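4.2 Where things get put down

The second part of the study deals with the gap between where an item belongs and where it is. Every one of the stockrooms we visited had a written storage plan. Most of the plans were laminated, and in two buildings the plan itself was stored somewhere other than the place it gave for itself. We asked staff at the Virnura and Modon sites to keep a paper log of every item they went looking for and did not find on the first try. Over the study period this produced 2,908 usable entries, plus a smaller pile that could not be read, including one that seems to be a lunch order.

The plain result is that people put things near edges. When an item turned up in the wrong container, it was usually the right sort of container, one shelf away, and the item was lying against a side or in a corner. Staff described this as "dropping it in." Few of them thought of it as putting it away, though the log form offered only that phrase, and we regret the wording. The same habit showed up at both sites, in both the day and evening shifts, and among people who had written the storage plan as well as those who had never read it.
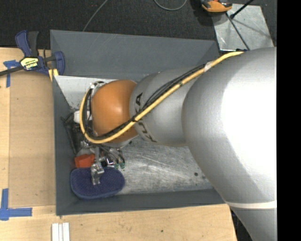
Figure 3. A dark gray bin with a dark blue oval pad in the lower-left corner.

Corners matter to our argument for a reason that has little to do with tidiness. A person looking for something checks the middle of a container first, and the check is short. In the follow-up sessions at Modon, searchers often reported that a bin was empty when it held one small, dark item. A pad like the one in Figure 3, dark blue on dark gray and tucked into a corner, is close to the worst case under our scoring scheme, which gives separate points for low contrast, for position, and for being the sort of thing people stop seeing after their first week. Bright items in corners did much better. Dark items in the middle also did fairly well - searchers tended to find them by hand, often while telling us they were not there.

We had expected labels to help. They did help, a little, with the choice of container. They did nothing for the search inside it, and there is some evidence that they made it worse. Searchers who had followed a label to the right bin and failed to see the item were more likely to blame the label than to look again. Several wrote corrections on the labels themselves. By December one bin at Virnura had collected 3 handwritten corrections, each of them wrong, and the item had been inside the whole time.

The Joly method, which calls for a light-colored liner in every container, was tried in 302 bins. It was popular with searchers and unpopular with everyone who had to wash the liners. Missed items fell in the lined bins, but the liners also went missing, and had to be entered in the log as items. We have left these entries out of the main count and report them apart, under the heading "Liners," where they make a respectable showing of their own.

The Jumden checklist did not survive long enough to be tested. It asked staff to confirm by signature that each container had been looked at "fully," and the signed sheets reached us complete, on time, and in what appears to be one person's handwriting. We draw no conclusions from them. Section 4.3 turns to drawers, where the same problems occur with the added difficulty that the back cannot be seen at all.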